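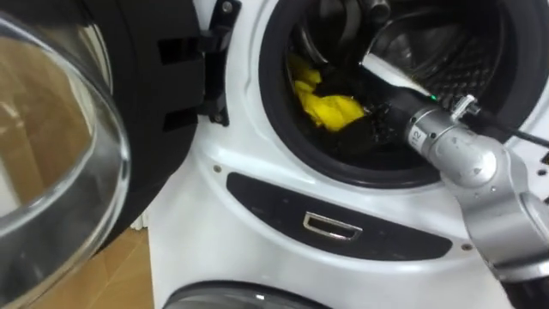

The Dekileck drum fault was a recurring failure in a laundry-unloading program for robot arms, developed by the automation firm Grestix. The fault caused an arm to pull on clothing that was still caught in the drum of a front-loading washing machine, or to carry on with a cycle when part of the load had been left inside. It was first logged in July and was the reason the program was withdrawn from unattended use. No injuries were recorded. Damage was limited to garments, two door gaskets and one gripper finger.

Background

Dekileck was written for arms fitted with a two-finger gripper and guided by a camera. The arm reaches through the door opening, closes on whatever cloth it finds, and draws it out over the rubber gasket. The program was tested in Elby on household machines with the door already open. The test series covered 295 unloading cycles, of which 36 ended in a fault stop or were halted by an operator.

Description of the fault

The failures took two forms. In the first, known in the test log as a snag, the gripper closed on a tangled mass of clothing and lifted one garment while another was wound around it. The load on the wrist rose sharply as the arm withdrew. Dekileck was supposed to open the gripper when the pull passed a limit of 60 newtons, but the limit was checked only at the end of each movement step. A long step could therefore finish well above it. In several cases the clothing was dragged against the lip of the gasket, and twice the gasket came out of its groove.

The second form, called a false empty, was less serious but more common. The program judged the drum empty when the camera found no cloth in the central part of the opening. Small items lying against the side wall near the gasket were missed, and the arm went back to its rest position and reported the cycle as complete.
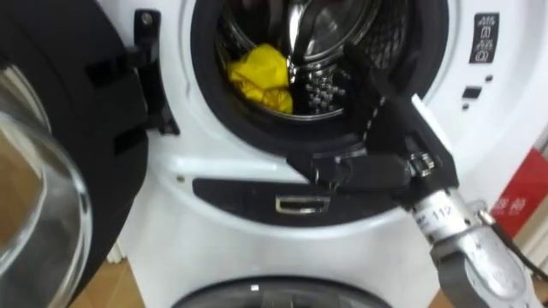 Gripper at the drum opening, with a yellow cloth lying inside the drum.

Dark clothing made both problems worse. Against the black gasket, the camera had trouble finding the edge of a dark garment, and the program sometimes treated the gasket itself as part of the load. When this happened the gripper could close on the rubber. The one broken finger in the series was lost in this way.

Investigation

Grestix first blamed the force sensor in the wrist and replaced it on both arms. The snags continued at much the same rate. A review of the stored joint data then showed that the sensor readings had been correct and that the program had been reading them too late. The findings were set out in a service notice dated Tue 26 January.

Corrections

Under the notice, the pull limit is checked continuously during withdrawal, and the arm pushes back slightly before it opens the gripper, so that tension in the cloth is released into the drum. The area within a fixed margin of the gasket is closed to gripping. A drum may be reported as empty only after the side walls have been viewed from a second position.

A later release, named Âu, also limits the arm to slow speed whenever any part of the gripper is inside the drum. In a repeat series of 373 cycles, no gasket was displaced. False empties still occurred, mainly with socks and thin cloths, and the notice continues to require an operator to look into the drum before the door is closed.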